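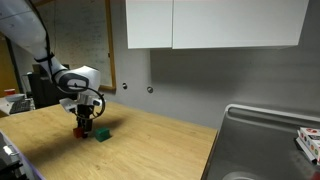 Review: The Trinard Fellowship Planner, Second Edition

I bought the Trinard planner in September, when I was juggling 2 graduate fellowship applications and a thesis chapter, and I've grown very fond of it (coffee rings and all). Each application gets 8 pages, with room for deadlines, referees and those dreaded personal statement drafts. My advisor at Carroll, Tekle Hadgu, borrowed it for an afternoon and came back wanting one for every student in the policy program!

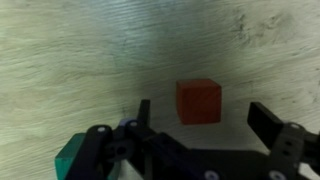 The budget worksheet is my favorite part, and it caught a travel cost of $900 that I'd left out of my Rarkeren proposal entirely. I do wish the paper were thicker, because my pens bleed through, and the interview section feels thin next to the rest. Still, I'd buy it again in a heartbeat.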